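The Case for Plain Logs
By Farah Lumenta
December 7, 2019

Those who write control software for two-armed machines have come to judge a planner by its success rate. This essay argues that the measure is too narrow. A planner should also be judged by whether a person who did not write it can learn why it chose one motion over another.

Passing a drink bottle between two hands makes the point well. The grasp module, the arm planner and the balance of force between the hands each make their own decisions, and each commonly keeps its own record in its own format.
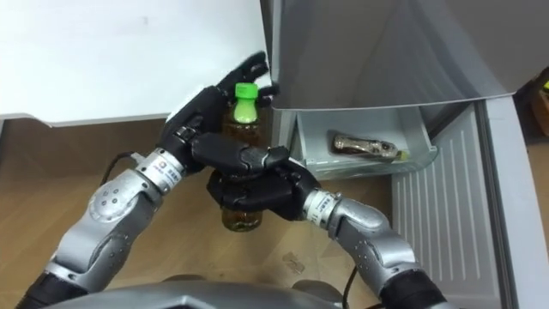

At Stistard, our group reviewed 400 task logs in July. In 11 of them the planner had changed its goal partway through a motion and left no note of the reason. The engineers could replay the joint angles to the last decimal, yet could not say what the software believed at the time.

We therefore ask that every change of goal be written as a short sentence in ordinary words, with the time and the name of the module responsible. The Plevwood toolkit now supports this practice with 5 lines of setup. 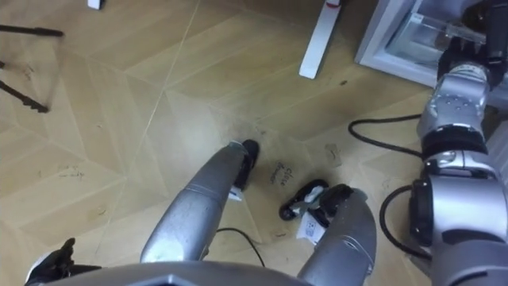

Vol. 2, No. 5

Some colleagues object that such records slow the control loop. The concern is fair, but the writing can be handed to a separate process, and the loop need not wait for it. A task as simple as closing a drawer deserves the same record as a difficult one. Funding bodies should require these logs with any published result.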